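# Why do boxes have lids that clip shut?

Look round your home and you will probably find a box with a lid. It might hold crayons, plasters, buttons, bits of a train set or last night's pasta. Some lids just rest on top. Others are held down by clips, and those are the ones we are going to look at on this page.

## What a lid does

A box without a lid is good for things you use all the time. You can see what is inside and reach in with one hand. But dust can get in too, and so can crumbs, spiders and the cat's paw.

A lid keeps the dust out. It also gives you a flat top, so you can put another box on it. Shops, schools and hospitals stack boxes because there is much more room going up a wall than there is across a floor.

A loose lid has one big problem. If you knock the box off a shelf, the lid comes off and everything goes with it. Anyone who has trodden on a small plastic brick knows how that ends.

## How a clip works

A clip, or latch, is a small flap joined to the box or to the lid. It swings on a hinge, like a tiny door. When you push it, its edge hooks over a ridge on the other part. The plastic bends a little as it goes over the ridge and then springs back. The click you hear is the plastic springing back.

To open it, you pull the flap outwards. The plastic bends again and lets go of the ridge.
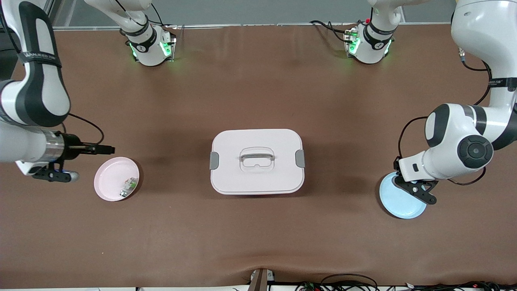

Many boxes have one clip at each end. With two clips facing each other, the lid is pulled down evenly. If there were only one, the other end could lift up and leave a gap. Next time you close a box like this, try doing up one clip and gently lifting the far end of the lid. You will feel it move.

Some boxes have a handle on the lid as well. When you pick the box up by its handle, all the weight of the box hangs from the lid, and the clips have to hold it. So check both clips before you lift. A handle that folds flat is useful, as the box then takes up less height on a shelf.

## Why are the corners round?

Plastic boxes often have rounded corners. To make a box, hot, runny plastic is squeezed into a metal mould. It flows more easily round a curve than into a sharp point. A sharp corner is also the place where a box is most likely to crack when it is dropped, and it hurts more if you bump into it.

## Sorting small things

Burgi Pichler teaches a class of seven-year-olds at a school in Prevbridge. Her classroom has 9 boxes and, when she last checked, 990 small pieces to go in them – counters, beads, cubes and wheels. Before anything goes into a box, the children sort it on plates.

A plate is a good place for sorting. It has a low rim, so round things don't roll off the table, but it is open, so you can see every piece. Using plates of different colours makes it easier to remember which is which. Beads go on one colour and wheels on another, and anything the children aren't sure of gets a plate to itself.

When the sorting is done, they tip each plate into its own box and close the clips. The last job is the label.

## Try it yourself

You will need:

- a box with a lid
- two plates, in different colours if you have them
- a handful of small things from a drawer (ask first)

1. Put the box between the plates.
2. Choose a rule. It could be "metal" and "not metal", or "big" and "small".
3. Sort everything onto the two plates.
4. Pick one plate and tip it into the box.
5. Close the lid and do up the clips.
6. Hold the box low over a bed or cushion and turn it upside down. Did anything fall out?

Now mix everything up again and choose another rule. Do the same things end up together?

Keep very small pieces away from babies and toddlers, who may put them in their mouths.

## Words to know

**Hinge** – a joint that lets one part swing.

**Latch** – a catch that holds something shut.

**Mould** – a hollow shape used to make things.

**Rim** – the outer edge of a plate or bowl.

*Written by Edeltraud Zürcher*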